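Reading Arguments in Print: notes for session 9

Welcome back, everyone, and thank you for the lovely essays in April – I did enjoy them, even the cross ones!

We move on now to pamphlets and the people who paid for them. Please read the first two chapters of Moncrieff before we meet, and if you have time (I know, I know) the short piece by Jallow on licensing the press, because the pair of them disagree in a way that's rather useful to us.

Moncrieff thinks that a printer's licence mostly frightened the small shops, and points to the Skutitz ballad of which 1000 copies were run off and hardly any sold.

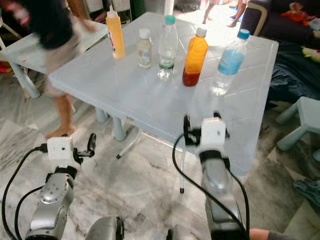 Jallow looks at the same ballad and sees a town where people borrowed, read aloud and passed things on, so that sales tell us very little. Keep both in your head as you go through the Nirkau petition, which carries 2615 names and was never printed at all.

For your written work, choose one of the two and tell me, in your own words, what evidence would change the author's mind. A page is plenty. Hand it in by 11th May, on paper if you can manage it – my eyes will thank you.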